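Keeping Colored Plates in a Wire Rack

We gave up stacking our everyday plates flat years ago, and I have never missed it. A flat stack is fine until you want the one at the bottom, and in our house somebody always wants the one at the bottom (my niece Vlasta will eat her toast off green and nothing else!).

Start with the rack

Any plain wire rack will do, as long as it stands steady. Ours came from a little shop in Plemton and cost 14 dollars. Set it on a bare, level stretch of table with a bit of elbow room, and let the plates lean back in a row, so you can see a sliver of every color and reach for the one you like.

Purple in front and deep red at the very back, in a wire rack on a white tabletop.
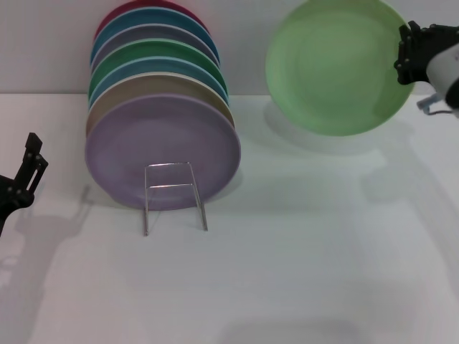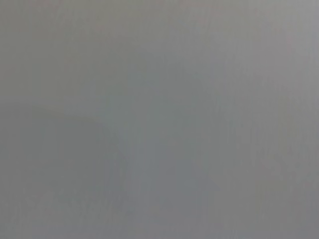 Putting plates in and taking them out

Hold each plate by the rim and go slowly — most chips happen when one edge knocks another. Dry them well first, and give them 10 minutes on a towel if the kitchen is steamy. If a smudge has survived the washing up, a little baking soda on a damp cloth will usually shift it.

Once a month or so, empty the rack and wipe down the wires, paying attention to the feet, where the crumbs like to gather.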